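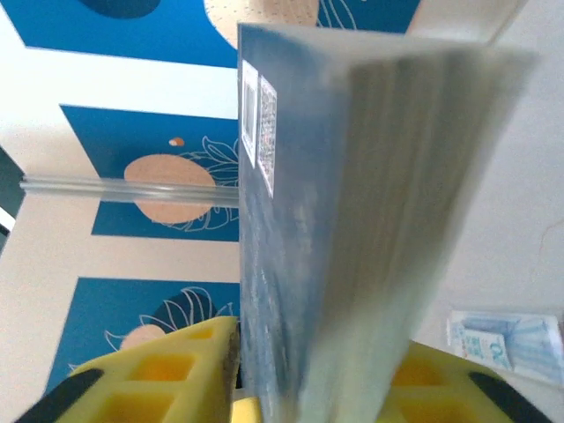

Gretska Guesthouse opens 11 new rooms

April 12, 2024 – I'm so happy to finally share this! My little guesthouse in Zolier now has 11 new rooms, all on the garden side and all with their own balcony (yes, even the singles). The beach is 60 steps down the path – I'd wear proper shoes for it. Breakfast comes from Oven, the bakery next door, and it's served until 11. Bookings are open now, and stays in April get 16 percent off. Call the front desk or drop by, we'd love to show you the place!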